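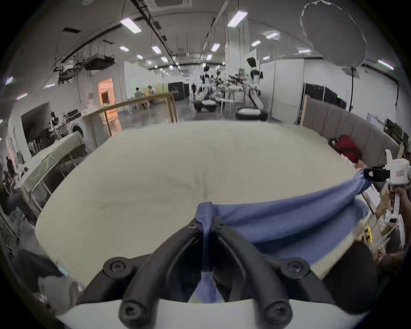 Plarneck Community Grocers holds the price of 55 everyday foods for households in Kuruc

2024-03-27

Plarneck Community Grocers is very pleased to announce that, from the first week of April, the price of 55 everyday foods will be held steady at its shop in Kuruc until the end of the summer. The list takes in the things our customers tell us they miss most when the cost climbs out of reach - milk, eggs, plain flour, porridge oats, tinned tomatoes, carrots, apples and a good loaf of bread among them.

Anyone who has lived in Kuruc for more than one winter will know how quickly a modest basket can turn into an expensive one. Almost everything on our shelves comes in by road from the depot at Tranesero, a journey of 214 miles, and when the weather closes in or fuel goes up, fresh food is the first to feel it. We have heard from a great many families over the past year, at the till and by letter, and we are grateful to every one of them for taking the trouble to write.

The scheme has been made possible by a new agreement with Pistedik, the haulier that has carried our chilled goods for several years now. Pistedik will charge one fixed rate for each delivery through the spring and summer, and Plarneck will pass the whole of that saving on to shoppers. There is no card to carry and no form to fill in, and the held prices are the same for everybody who comes through the door.

"We would dearly love people to be able to put fruit in the basket without doing sums in the aisle," said a spokesperson for Plarneck. "It is a small shop and we can't do everything, but we can do this, and we are so looking forward to getting started."
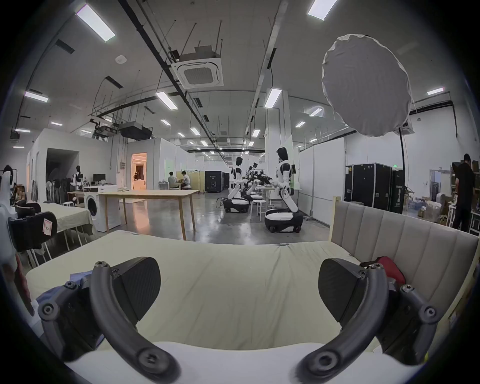
How to find the held prices

Look for the green shelf tickets, which will go up overnight before the first day. A printed list will be kept beside the tills, and we are posting a copy to 356 homes in the outlying lanes, where getting into town is not always easy. Customers who order by telephone will pay the held prices too, and delivery stays free on orders weighing more than five kilos.

The shop will be giving out 200 cotton shopping bags on the opening morning - one to a household, please, while they last - and there will be tea and a warm bun for anyone who would like to stop for a chat.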